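Gripper cell walkthrough, Hennessy site
By Atieno Magesa
Last updated: December

Covers the towel-handling arm on bench 3. Items are marked OK, NOT OK or OPEN. Comments are mine.

1. Emergency stop within reach of the operator. OK. Pressed it mid-move, arm stopped. Pressed it again after lunch, same result.

2. Reach zone marked on floor. NOT OK. The line was drawn for the old Polteo arm. The new one reaches farther. Repaint it.

3. Speed limit with a person inside the line. OPEN. The screen says 139 mm per second. I was told this is "well under what it needs to be." By whose measurement? I want to see a log from the arm itself, and a screen setting doesn't count as one.

4. Grip force. OPEN. Matico's data sheet claims the fingers back off before they can hurt anyone. Maybe so, with the fingers Matico shipped. I'd like it tested on the fingers as they are now.

5. Fingertip covering. NOT OK as a permanent fix. Both tips are wrapped in blue painter's tape. It gives some grip on terry and microfiber, and I understand why people like it. But the tape edge at the top of the left finger is crinkled and looks torn, and there is no record of who changes it or when.

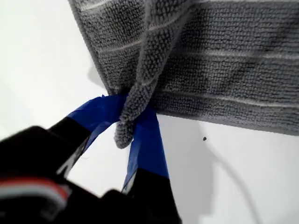 The written procedure says "replace as needed," and I have yet to meet a procedure where that meant anything. Put a number on it. The crew suggested every 400 picks. Fine, start there, write each change on the sheet, and we'll see if 400 survives contact with a busy shift.

6. Loose fabric and cables. OPEN. Hanging cloth must not be able to catch on the wrist or the cable. Sevia's risk assessment calls this "unlikely" and gives no reason. Run it with the longest towel in the bin and write down what happens.

7. Work surface clean and clear. OK, minor. Small dark speck on the white surface. Wipe down between batches.

8. Training records. NOT OK. Form 714 signed for the day crew only. Evening crew says they were "shown." Shown by whom?

Items 2, 5 and 8 to be closed before the arm runs with anyone inside the line. I don't accept email as proof of closure. Send the signed sheet.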